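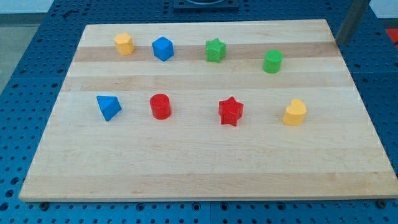
Why do small shops get their stock figures wrong? Mostly because goods move and the paperwork follows later.

That is the question I start with tonight, so leave it up while people sit down. Wait for the door to close before going on.

Slide 2 – who I am
Keep this short. I ran the stockroom at Skakix for 10 years, first in the old unit and then in the new one. Before that I was on the tills. I am not an accountant. Lucian Anghel does the accounts side and is speaking after the break, so send tax questions to him.

Slide 3 – the yearly count
We used to do one big count every December. Shop shut at four, everyone stayed late, pizza at nine. Ask who in the room still does it this way. Let them answer.
The trouble with the December count is that by then the shop has sold hard for weeks and the back room is a mess. People are tired. One year we were 51 boxes of light fittings short on paper and found them all in the new year, under the stairs, with a Puvent delivery stacked in front.

Slide 4 – what a wrong figure costs
Two kinds of mistake. The first is thinking you have something when you don't. A customer drives over, you look for it, they go home cross. The second is thinking you are out when you aren't. You order more, and the money sits on a shelf.
Most shops worry about the first kind. Ours lost more on the second.
Tell the Gautam story here. We reordered the brass hinges three times in one spring. We still had some when I left.

Slide 5 – counting a bit at a time
Split the stock into small groups and count one group each morning before opening. We had about 200 lines that sold every week, and those came round once a month. The slow lines came round twice a year.
Allow 10 minutes. If it takes longer, the group is too big. Cut it down.
The person who counts should not see the figure on the system first. If they know it says 24, they will find 24.

Slide 6 – when the count is off
Don't just change the number. Look at these first:
Delivery notes not yet entered
Returns left under the counter
The same item kept in two places
Pack sizes – a box of six booked in as one
The last one was the worst for us. Wojciech Gajewski spotted it with the Ero door handles, which had gone from singles to pairs without the code changing. Read out his note if there is time, it's in the blue folder.
Write down why you changed the figure, even if it is only three words. After a few months, read the notes back together and you will see the same reasons coming up.

Slide 7 – labels and shelves
Go quickly through this one. One item, one place. If there is no room, put a card on the shelf saying where the rest is. Big writing. Face the label outwards, including on the top shelf.
Somebody will ask about scanners. They are fine, we bought two. They save typing. They don't help if the delivery is still in the van.

Slide 8 – starting next week
Choose the group that gives you the most bother and count only that for a fortnight. Then add another. Leave the yearly count in place for the first year, as the accounts will need it anyway.

Questions
Handouts are by the tea urn. If nobody asks anything, go back to slide 6 and ask which of the four they have had. Finish by ten to eight so Lucian can set up his laptop.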